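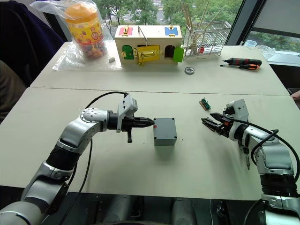

Closures and Fasteners, Session 4
Lids, latches and the parts that go inside
Handout by Zuzana Sýkora, with additions from Čestmír Matoušek

Welcome back! Last time we spent the whole class on glue and everybody went home with sticky sleeves. Today we get to the part of the course I look forward to most: boxes that open. A box with a good lid is one of the nicest small things you can make or buy, and once you start noticing how lids are held on you will be turning over the battery cover of every remote control in your house. (I do. My family has learned to wait.)

Bring a pencil, a ruler that starts at zero and the screwdriver set from the first session. If you missed the first session, ask Igor Michalík for a spare set before we start.

Two families of closure

For today we sort closures by how often you mean to open them.

Occasional closures are for a box that gets closed and left alone for months. Screws at the corners are the classic answer. The gray box is our sample: a plain cube-like shape, one fixing point at each corner of the top. You need a tool to get in, and that small bit of effort is part of the design.

Everyday closures are for something you open with your fingers. Latches, hasps, hooks, hinged doors, friction fits. Our sample is the wooden box with the colored doors, and it is a treat, with more than one kind of latch on the same piece. Try them all, including with your other hand. Kausar Sandhu tried it last July with winter gloves on and learned more about latch size than I managed to teach in an hour.

There is a lot of middle ground, too. Think of a thumbscrew, or a jar lid. Where would you put those? Write your answer in the margin and we will argue about it after the break.

Looking at a corner-screwed lid

Work in pairs and go slowly.

Find the red mark first. It sits by the edge of the top, and we use it as our "north" for this exercise, so that everyone draws the box the same way up. In your sketch, put the red mark at the top of the page and number the corners clockwise from the upper left.

Next, think about the order of the screws. Start all of them before you tighten any of them, then work across the diagonal: 1, 3, 2, 4. If you tighten one side fully, the lid can tip a hair and the last screw won't find its hole. Finger-tight, then a small turn with the driver. Small screws in soft material strip very easily – please be gentle!

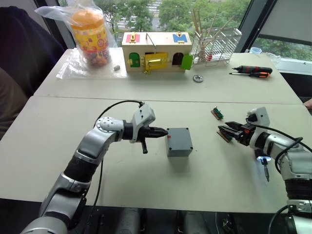 Measuring what goes inside

The little green pieces on their brown strips are our stand-in contents. Before anything goes into a box you want to know four things about it: length, width, height, and the space you need to get your fingers or a wire around it. People forget the last one. I have forgotten it myself, and I have a drawer of beautiful boxes that are slightly too small for anything.

Draw each piece from above and from the side. Measure at the widest point, including anything that sticks up. Then draw the inside of a box that would hold both pieces side by side, with a finger's width left over at one end. If your drawing comes out larger than you expected, you probably did it right.

Juraj Vlček asks me to add that wires need more room than you think, and they need it where they bend.

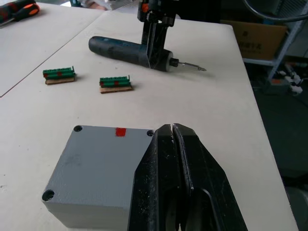
Homework

Find one box at home that closes with screws and one that closes some other way. Sketch both closures at full size. Note how many separate parts each one has, and which part you think would wear out first. A page is plenty.

If you would like to go further, read the Andwood notes on small hinges in the course folder. They run to 13 pages and the drawings are lovely, especially the section on doors that swing shut under their own weight.

Next session

We move on to hinges, with a tray of over 300 odd ones from the Lillau workshop for you to rummage through. Old, bent, painted over, mismatched – come early if you want first pick! Please return your screwdrivers to the correct slots before you leave, smallest on the left.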